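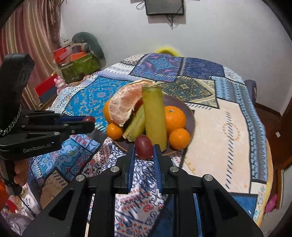 Student project report: how people choose a skin clinic
Tarek El Sherbiny, Wundine College, Beauty Therapy and Aesthetics

I started this project in July, after my aunt asked me whether she ought to have a chemical peel and I found, rather to my embarrassment, that I couldn't give her a sensible answer! I knew how a peel was carried out, more or less, but I had never thought much about how an ordinary person decides whom to trust with their face.

With my tutor's kind help I wrote a short questionnaire and left copies at two clinics, Gistitz and Alaoui, for 3 weeks. I got 262 back, which was far more than I had hoped for (thank you to both reception desks, who were very patient with me).

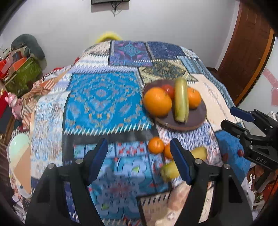

Most of the people who answered said that the first consultation mattered more to them than the price. They wanted to be asked about their skin, their medicines and their daily habits, and they wanted time to reply. Several wrote that they had been handed leaflets full of long words and had gone home none the wiser. I took this to heart when writing my own leaflet on peels, and explained the layers of the skin by way of an orange like the two on the tray, with its thin coloured rind outside and the thicker pith underneath. My aunt read it twice and said she followed it, so I was quite pleased.

I also read through 3,859 words of comments, mostly about aftercare. Redness worried people a good deal, and seven of them had rung their clinic the next morning to ask if it was normal. The Gririrer aftercare sheet we use in college gives it one line, and I have suggested to my tutor that we add a telephone number and a paragraph on sun cream.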